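Why is sand at the beach sometimes white, sometimes gold and sometimes black?
By Tin-yau Chuang
3/26/19

When I was small I thought all sand was the same stuff, and that somebody delivered it in lorries before the summer holidays. Then my aunt took me to a beach where the sand was as dark as a blackboard, and I had so many questions that she bought me an ice cream just to get five minutes' peace.

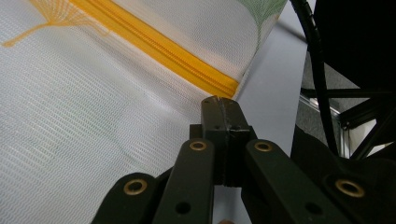
So let's start with the big one. What is sand? Sand is lots and lots of tiny bits of something that used to be bigger. It doesn't matter very much what the something was. It could be rock, or shell, or coral, or even glass. If the bits are small enough to trickle through your fingers, but big enough that you can still feel them as grains, we call it sand. If they're smaller than that, it's silt, and silt in water makes lovely mud.

Where does golden sand come from?

Mostly from mountains! I know that sounds daft when you're sitting by the sea with a bucket, but stay with me. Rain and ice get into the cracks in rocks. When water freezes it takes up more room, so it pushes the crack open a little bit wider, and bits of rock drop off. They roll into streams, and the streams carry them to rivers, and all the way down they bump and scrape against each other and get smaller.

A lot of the softer bits wear away on the journey. One of the toughest bits is called quartz, and that's what much of the world's sand is made of. Quartz on its own is clear or whitish. The golden colour comes from a thin coat of iron on the grains — a bit like the rust on an old bike.

How long does the trip take? Ages. Much more than 1,000 years for plenty of grains, and some have been part of one beach, then squashed into rock, then worn away and turned into a beach all over again.

What about white sand?

Some white beaches are nearly pure quartz. Others, especially in warm places with coral reefs, are made from things that were once part of animals: broken shells, bits of coral and the hard parts of tiny sea creatures.

And now my favourite fact in the whole world. There's a fish called the parrotfish, and it has a beak! It scrapes and bites at coral to get at the food growing on it and in it. The hard coral gets ground up inside the fish, and the fish can't use it, so out it comes at the other end. As sand. Yes, really, you may have made a sandcastle out of parrotfish poo. (I told my aunt this at lunch and was asked to save it for later.)

And black sand?

Black sand usually means there's a volcano somewhere in the story. When hot lava runs into the sea it cools so fast that it can shatter into little pieces. Waves can also grind old, hard lava down bit by bit. Black sand soaks up the sunshine much better than white sand does, so it can get very hot by the middle of the day. Wear your sandals. I didn't, and I hopped all the way to the water making a noise like a kettle.

There are pink beaches too, and a few green ones. Pink sand often gets its colour from the shells of tiny creatures mixed in with white grains. Green sand has bits of a green mineral called olivine in it, which also comes from volcanoes.

Be a sand detective

Next time you're at a beach, put a pinch of dry sand on a piece of dark paper and look at it through a magnifying glass. Then try the same thing on white paper. Are the grains round, or do they have sharp corners? Round ones have often been knocked about for a long time. Can you spot a curved bit that might be shell? Are there any shiny ones, or any that look like see-through sugar?

If a grown-up is helping, you can do one more test. Put a spoonful of sand in a saucer and add a few drops of vinegar. Shell and coral will usually fizz a little, and quartz just sits there. Put your ear close and you might hear it.

When you've finished, tip your clean, dry sand back where you found it. Some beaches have rules against taking any home, and besides, there's always plenty left in your socks.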